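3.2 Cell Layout and Workspace Upkeep

The sorting cell occupies one side of a white tabletop placed directly against a white wall. The arm is mounted at the edge opposite the wall, so that the gripper approaches the bins from the front and the operator can reach in from the side. Both surfaces are matte. An earlier version of the cell used a clear-coated top, and reflections of the ceiling lamps produced false edges along the sides of metal cans.

Two open tapered bins, one gray and one yellow-green, serve as the drop targets. Both have white rims and pale interiors. Bin positions are referenced to short strips and squares of red and blue tape stuck to the work surfaces. The tape was applied once, after the extrinsic calibration of the fixed camera, and was not moved afterward. If a piece lifted or was torn, the calibration was repeated before new tape was laid down.

The gripper has two compliant fingers molded in blue plastic with a ribbed structure. The fingers deform under load, and the ribs lose stiffness with use. Following the procedure used on the Brilska cell, we replaced both fingers as a pair after every 400 grasps. Replacing a single finger shifted the closing point toward the newer side, and the shift was large enough to roll a can that was lying free on the table. After each replacement the opening width was set again with a gauge block, and the wrist camera was checked for a clear view of both fingertips.

Objects were drink containers of two types, aluminum cans and plastic bottles. Cans were laid on their sides. Bottles were placed upright with their caps on. Cans with dents were kept in the set as long as they could still be grasped at the middle of the body, given that the intended waste stream contains few undamaged cans.

3.3 Reset Procedure

A reset was carried out by hand between episodes. The operator waited for the arm to reach its hold pose, confirmed the pause on the Quispe controller, and then reached in from the side to clear the bins and arrange the next set of objects (Figure 4). Bins were compared against the tape at each reset and moved back when they had drifted. Drift was most common for the bin nearer the wall, where contact between the fingers and the rim tends to push the bin backward.

The cell was run in blocks of 26 episodes. At the end of a block the tabletop was wiped, the finger pads were cleaned with alcohol, and the screws of the wrist camera bracket were tightened. A total of 129 resets were logged by N. Seixas during the trial period in December.

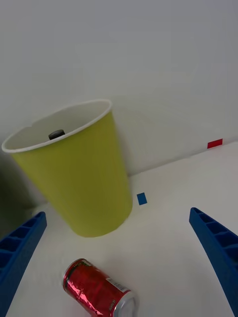
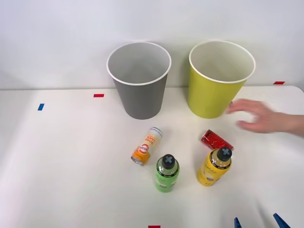
Figure 4. The sorting cell with drink containers on the tabletop. First: wrist camera view, with a red can between the open fingers. Second: fixed camera view, with both bins, two cans and two bottles, and a hand near the yellow-green bin.

3.4 Fault Handling

Faults were divided into those cleared by the operator and those that required the cell to be shut down. The first group covered missed grasps, objects that rolled out of reach, and bins that tipped over. The second group covered loss of the wrist camera stream and any contact between the gripper and the wall. After a wall contact, the arm was homed and the fixed camera calibration was verified before the block was resumed.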